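# Unit 6 – Task Allocation After Automation

Notes by Parveen Jayawardena. Read the Navickas case before the seminar; the figures in section 3 come from it. 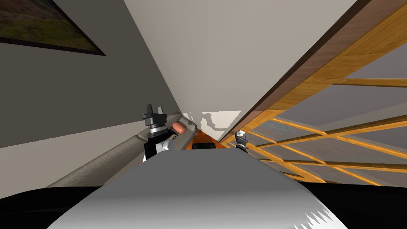

## 1. Where Unit 5 left off

Unit 5 treated a job as a bundle of tasks. A dual-arm mobile unit takes over some tasks in the bundle, changes others, and adds a few that did not exist before. The headcount question comes last. First establish which tasks moved and to whom.

Terms used below:

- **Transferred task** – done by the machine with no person at the station.
- **Residual task** – the part left to a person when the rest is transferred.
- **Induced task** – work created by the machine: clearing faults, restaging parts, checking logs.

## 2. Simulation before deployment

Most handling routines are now tried in a simulated room before they run on a floor. The simulated room has furniture, walls and loose objects, but its geometry is only as good as the model. Errors in surfaces and contact carry over into grasp planning.

For staff, the effect is on timing. Decisions about reach, shelf height and walking routes get made during simulation, often months before the people at the station hear of them. At Navickas the shelf layout was fixed in October and operators first saw it in training. Rebane (reading 2) calls this *early closure*.

## 3. Case: Navickas, furniture returns

Navickas receives returned household goods, inspects them and repacks them. Two Ruvura units were installed on the sorting line. Before installation the line handled 300 items per shift; the figure afterward was 591. Over the same period operators logged 167 interventions.

| Task | Before | After |
|---|---|---|
| Lifting from cart | Operator | Ruvura |
| Placing on shelf | Operator | Ruvura |
| Damage check | Operator | Operator |
| Soft or odd-shaped items | Operator | Operator, on call |
| Clearing a stalled grasp | – | Operator |
| Shift log | Lead | Lead and operator |

Points to note:

1. Lifting fell sharply. Reported back strain was not measured, so no claim can be made about it.
2. The damage check used to happen during the lift. It is now a separate step with its own pace, set by the line.
3. Interventions were not in the job description. They were paid at the base rate until the second contract review.
4. Operators lost the short walk between cart and shelf. Several described the new station as more tiring even though it is lighter work.

## 4. Skill and discretion

Rimantas Rebane separates *knowing the item* from *knowing the machine*. The first drops out of use when items arrive already sorted. The second grows, but it is tied to one supplier. A Ruvura operator moving to a Luludum line keeps little of it.

## 5. For the seminar

- Redraw the table for a workplace you know. Mark each task transferred, residual or induced.
- At what point in the Navickas schedule could operators have changed the shelf layout at low cost?
- Compare the on-call arrangement with the Drerkuden agreement, clauses on response time only.

Bring one page, typed. Unit 7 covers pay grading for induced tasks.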